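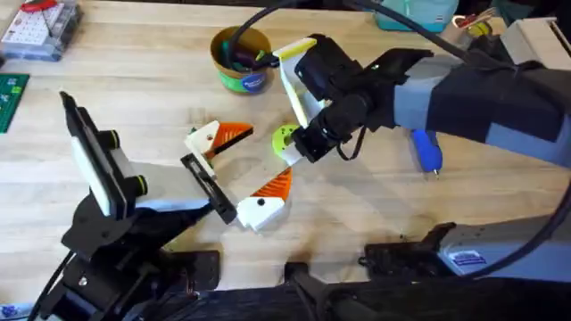
Student Projects / Robotics

Teaching two arms to put a bird's head together

My project this year was Mirkby, which is the name I gave to a pair of robot arms on a wooden bench and the pile of code that makes them copy me. The idea is simple enough to explain to my nan. I do a job by moving the arms myself, the computer records everything, and then a learning program has a go at doing the same job without me. The simple bit ended there!

The job I picked was bringing two white 3D-printed pieces together in the middle of the bench. Each one has an orange wedge on it and a small black hole, and they look a bit like birds with orange beaks, so of course everyone in the lab started calling them the birds. I wanted something that really needed two grippers (one to steady, one to push) and that was small enough to be annoying. I got my wish there.

For the showing part I tried two ways. The first was by hand: motors slack, grab the arm near the wrist and walk it through the movement. It feels lovely and natural with one arm. With two you run out of hands very quickly, and my own sleeves kept ending up in the recordings, so the program was learning from pictures of my jumper. I gave up on that after a fortnight and moved to remote control, with a pair of small handles that the big arms follow. Conall Fitzgerald in the year above lent me his handle code, called Kodov, and then very kindly answered all my messages about why it didn't work on my laptop.

Remote control has its own problems. You can't feel anything, so you push too hard, and there is a tiny lag that makes you overshoot. My first 152 recordings were so jerky that I threw the lot away (painful, but the arms copied every wobble faithfully). After that I made myself a rule: if I hesitated for more than 2 seconds in the middle of a go, I stopped and started again. By the end of January I had 480 recordings I was happy with, out of 988 attempts altogether.

The bench itself was a bit of an argument. My supervisor wanted it bare. I left the pen pot and the organiser box where they were, because I work there too and I wanted to find out if the program would cope with clutter. It mostly did. What upset it far more was the light changing in the late afternoon, when the shadows of the arms went long, and it would reach for the edge of a shadow as if that was the part. I ended up recording some goes at ten in the morning and some at four, and that helped a lot.

As for results, on its own Mirkby is good at the approach and poor at the last few millimetres. It lines up, it gets close, and then it nudges one bird round and has to chase it. Next term I'd like to add a touch sensor from the Andreadis kit in the cupboard, and try slower recordings for the final push only.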